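How to Keep a Pain Diary Before Your First Clinic Appointment - Living With Pain - Dusness Health Pages

A pain diary is a short daily record of how much you hurt, when, and what you were doing. Clinics often ask for one, and a few weeks of notes will tell the doctor more than your memory of a bad month. You need a notebook or a sheet of paper and five minutes a day.

Step 1. Pick your times
Choose two fixed times, such as after breakfast and before bed. Write at those times even on good days. A diary with only the bad days in it gives a lopsided picture.

Step 2. Score the pain
Use a scale from 0 (no pain) to 10 (the worst you can imagine). Write down where the pain is as well as the number. If it is in two places, give each its own score. Leave yesterday's scores covered while you write today's.

Step 3. Add a few words
Stabbing, burning, dull, tight – use whatever word comes first. Then note how long it lasted and whether it moved.

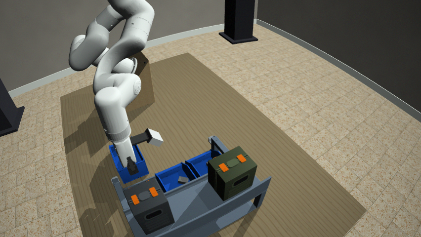
Page last changed: Friday, July 10, 2020

Step 4. Write down what you did
Keep this brief. "Walked to shop, 35 minutes, sat down twice" is enough. Include sleep, meals you missed, long car journeys and any stretching or physiotherapy. Housework counts too.

Step 5. List your medicines
Put the name, the dose and the time you took it. Include anything bought over the counter, along with creams and heat pads. Do not stop or change a prescribed medicine to see what the diary does. Speak to your pharmacist or doctor first.

Step 6. Make a one-page summary
The night before the appointment, read the diary through and copy out:
- your usual score and your worst score
- the time of day that is hardest
- anything that seems to help
- things you have given up doing
- up to three questions

Take both the summary and the diary. Hand over the summary and keep the diary on your knee in case you are asked for details.

A sample entry
Ketsara Luangrath let us use one of hers from August:
"Morning. Lower back 6, left hip 4. Dull, worse on stairs. Slept badly, up at 3. Two paracetamol at 7.30. Evening. Back 5, hip 4. Did 9 minutes of the exercises and stopped."

If you miss a day
Leave it blank and carry on. Please don't fill it in from memory.

When not to wait
New numbness around the groin, loss of bladder or bowel control, sudden weakness in the legs, or chest pain should be dealt with straight away. Ring the emergency number – do not save it for the diary.

A printable diary sheet is kept under Forms, number 3183. The large-print one is 3336.

Text by Pornthip Wiriya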